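十二月号 · 邻里小报

沙发布的脾气，以及我们这个冬天打算怎么跟它相处

各位街坊、各位老读者，大家好呀！

又到了暖气一开、人就不想从沙发上起来的时节。上一期小报发出去以后，我收到不少来信，原以为大家会追着问年货集市的摊位（这个后面也会说到，别急），结果一大半的信都在问同一件事：家里的布沙发到底该怎么打理？有位读者写了整整两页纸，从她外婆那张藤椅讲起，讲到第二页末尾才讲到沙发，我看得津津有味，茶都忘了喝。所以这一期的“居家”栏目，我就干脆把篇幅全给了沙发布，连本来排好的腌萝卜方子都往后挪了一期，爱吃萝卜的朋友多担待。

先说说我自己。我家现在这张灰沙发，是搬到这条街的第二年买的，当时在 Modura 的展厅里坐了一下午，坐到店员来给我添了两次水。我先生看中一张米白的，我看中一张墨绿的，两个人谁也说服不了谁，最后抱了一张灰的回家。灰色好不好看另说，它是真耐看，也是真会骗人：浅色线和深色线混着织，饼干渣掉上去不显，猫毛粘上去也不显，等哪天太阳斜着照进来，你才晓得自己这些日子是坐在什么东西上面。

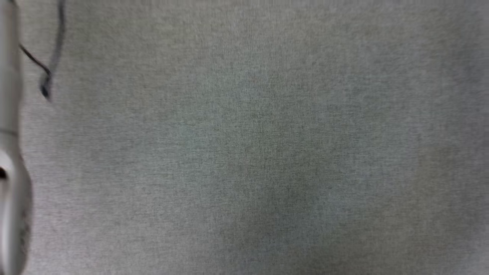

我从前打理沙发的办法，说出来不怕大家笑，就是拿湿抹布一通猛擦。我妈就是这么擦的，她擦的是人造革，一擦就亮，我依样画葫芦擦布面，擦完一圈一圈的水印子，干了以后比原先的脏还扎眼。后来是在 Ginting 布艺铺子里，店主 Intan Pelupessy 给我上了一课。她的铺子就在菜场后门那条巷子里，门脸很小，里面的布卷一直堆到天花板，进去要侧着身子走。她做换面、改垫子做了大半辈子，手一摸就能说出个大概，我带了一小块从沙发底下剪下来的余布过去，她捻了捻，对着门口的光看了看，然后问我：你是不是拿水擦了？我当时那个脸红呀。

她愿意让我把她讲的东西写进小报里，我就照着那天记的笔记，加上自己后来试出来的一点心得，慢慢跟大家聊。

先认布，再动手

买沙发的时候，垫子拉链里面或者底座下面一般会缝一个小标签，很多人嫌它硌手，回家第一件事就是剪掉。千万别剪！上面写着能不能水洗、能不能用溶剂、是不是只能吸尘。不同厂家的写法不太一样，有的画图，有的写字母，看不懂就拍下来去问卖家，或者拿到 Ginting 去，Intan 看一眼就知道。要是标签早就没了，那就老老实实当它是最娇气的那一种来对待，宁可多吸几次灰，也别贸然下水。

混色的粗纺布、绒面的布、平织的棉麻布，脾气差得很远。粗纺的最藏灰，纱线之间有空隙，灰尘会一直往下沉；绒面的有倒顺，手往一边抹是深色，往另一边抹是浅色，所以有些朋友写信来说沙发“褪色了一块”，先别急着找人理论，用手掌顺着抹一抹，说不定颜色就回来了。棉麻的最怕皱，也最怕缩，坐垫套拆下来洗过一回就再也套不进去的惨剧，我们楼里至少有两家经历过，其中一家就是我家，不提了不提了。

吸尘是正经功课

Intan 的原话是，沙发脏了再洗，等于牙疼了再刷牙。她自己家的沙发每个星期天早上吸一遍，吸完才准家里人坐上去看电视。我做不到这么勤快，现在是想起来就吸，大概也算进步了。

吸的时候有几样讲究。吸头要换成扁的带软毛的那种，别用吸地板的大吸头，边角硬，容易把纱线勾起来。顺着一个方向慢慢走，走完一遍再横过来走一遍，别来来回回地蹭。坐垫和靠背之间的那道缝是重灾区，我第一次认真掏，掏出来一支笔、一把瓜子壳、两颗扣子，还有一张前年的电影票，我跟我先生对着那张票回忆了半天，谁也想不起来那片子讲了什么。掏缝之前记得先用手摸一遍，别让吸尘器把耳环给吞了，这是读者来信里的血泪教训，她后来拆了集尘袋在阳台上筛了一个钟头。

坐垫如果能拿下来，就拿下来拍一拍，两面轮着坐。很多人家的沙发塌下去一个坑，坑的位置正好是家里最爱看电视的那个人的位置，垫子换着边、换着面放，就塌得匀一些。拿不下来的连体坐垫也有办法，人换着坐嘛！我试过跟我先生换位置，他坚持了一个晚上。

洒了东西，先别慌

过年走亲戚，茶水、酱油、红糖水，总有一样要洒。洒了以后第一件事是吸，拿干净的白布或者厨房纸按上去，让它自己往上走，按一下换一个干净的地方再按，从外圈往中间按。绝对不要搓，一搓就搓进纱线里去了，而且越搓范围越大。颜色鲜艳的抹布也别用，我有一回拿块红抹布去救一杯白开水，白开水没事，红抹布掉色了。

水渍印是最让人头疼的。Intan 教的办法是，如果标签上写着可以用水，就用喷壶装凉白开，把整片垫面均匀喷到微微发潮，再用干毛巾整片按干，这样就没有干湿的交界线，也就没有那一圈印子。喷完要通风，让它慢慢干，别用吹风机对着一处烤。先在看不见的地方，比如背后下摆，试一小块，等完全干透了再看颜色有没有变化。我知道大家都没有耐心等，我也没有，可是这一步真省不得。

油渍呢，先刮掉多余的，撒一层干的淀粉或者小苏打，放着，该做饭做饭，该接孩子接孩子，回来再吸掉，不行就再来一遍。陈年的油渍她不主张自己折腾，送去店里或者请人上门都行。

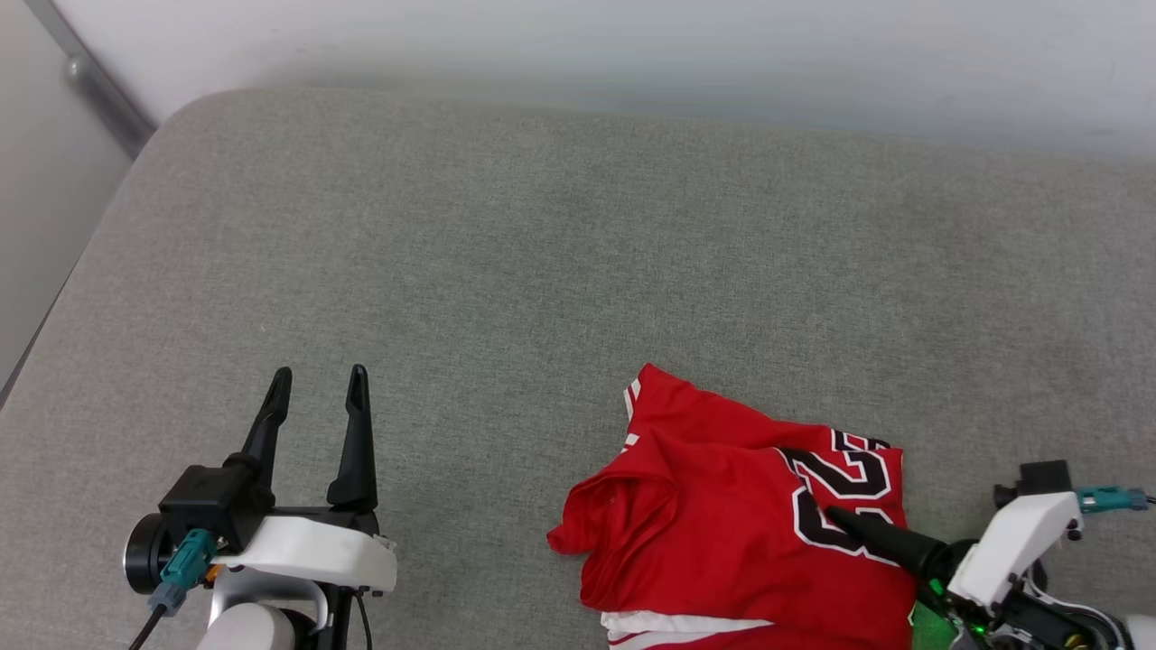

毛球、猫毛和静电

天一干，这三样就结伴来了。毛球多半出在扶手和坐垫前沿，就是人最常蹭到的地方。新沙发头一年起球很常见，是纱线上的浮毛被磨出来团在一起，用修毛球的小机器轻轻推掉就好，推的时候布面要绷平，别压得太重。不要用手揪，揪一个带出一串。

猫毛狗毛，我试过滚筒粘纸，好用是好用，就是费，一张沙发滚下来撕掉半卷。后来楼下的 Ridwan Wibisono 教了我一招，戴上洗碗的橡胶手套，稍微沾一点水甩干，朝一个方向抹，毛就自己卷成条了，捡起来就走。他家里三只猫，说话很有分量。我现在沙发边上就挂着一只手套，客人来了总要问一句。

静电这个事，屋里放盆水、晾两件衣服，比什么喷雾都实在。晚上起身去关灯的时候先摸一下墙，省得被门把手打一下。

太阳和暖气片

沙发摆在窗边的朋友注意了，冬天太阳低，能照到屋子很里面，夏天晒不到的地方冬天反而晒得厉害。长年晒着的那一面会慢慢变浅，等你发现的时候往往已经跟另一头不是一个颜色了。最省事的是拉一层薄纱帘，或者过一阵子把沙发挪个方向。暖气片旁边也别贴得太紧，留一个拳头宽的空当，布和里面的海绵都怕长期烤。

还有人问要不要罩沙发巾。我的意见是，看你自己高兴。我婆婆家的沙发罩了一层巾，巾上面又垫了一层垫，坐上去像坐在别人家的沙发上，可她喜欢，每个季节换一套花色，换完了要打电话叫我们去看。我家什么也不罩，脏了就收拾，灰的嘛，经得起。

布艺换面小课堂开班啦

说了这么多，好消息来了！Intan 答应下个月在 Dirkeck 活动室给大家开一堂换面课，教怎么量垫子、怎么裁布、怎么装拉链，学完可以把自己家的一个方垫换上新面子带回去。她会从铺子里带布头过来，也欢迎大家自己带旧窗帘、旧床单，只要不太薄就能用。课程一共 2 次，都安排在晚上七点，吃过晚饭散着步就来了。缝纫机活动室里有，自己有顺手的剪刀最好带上一把，裁布的剪刀请不要拿来剪纸，Intan 看见了会心疼。

材料费每人137元，包含拉链、线和一块内衬，布头随便挑。报名在 Dirkeck 门口的本子上写个名字和电话就行，也可以回复这封小报。带孩子来的请提前说一声，我们好在旁边支张桌子让他们剪剪贴贴。

旧沙发去哪里

有几位读者准备年前换沙发，问旧的怎么处理。还能坐的，先别急着扔，Likavcombe 旧物交换角一直收家具，条件是骨架结实、没有虫、没有漏弹簧，布面旧一点不要紧。太大的件请先去量好尺寸登记，他们那边的门不宽，去年有一张三人位卡在门口，进不去也退不出来，大家绕着走了一个上午。

实在坐不得的，可以把好的海绵拆下来。海绵裁一裁，做猫窝、做跪垫、塞在搬家箱子里都好使。我家阳台上擦地用的跪垫就是旧扶手变的，蓝条纹的旧床单包一包，针脚歪歪扭扭，用了好几年了。

年货集市的摊位

最后把答应过的事情交代一下。集市照旧摆在菜场前面的空地上，星期天早上开摊，摊位费不变。卖熟食的请自备盖子和夹子，卖春联的师傅今年还在老地方，就是那棵歪脖子樟树底下。想现场写字的朋友早点去，去年排队排到了修鞋铺门口。

小报这一期印了3000份，除了各楼的信箱，Ginting 的柜台上和 Dirkeck 的鞋架旁边也放了一摞，多拿一份给隔壁楼的亲戚没有关系的。下一期腌萝卜一定登，我已经跟写方子的阿姨保证过了，她让我顺便提醒大家，萝卜要趁霜打过以后买，缸子现在就可以洗出来晾着了。

来信照旧投在活动室门口的绿信箱里，写多长都可以，我都会看的。

祝大家暖暖和和！

小报编辑 敬上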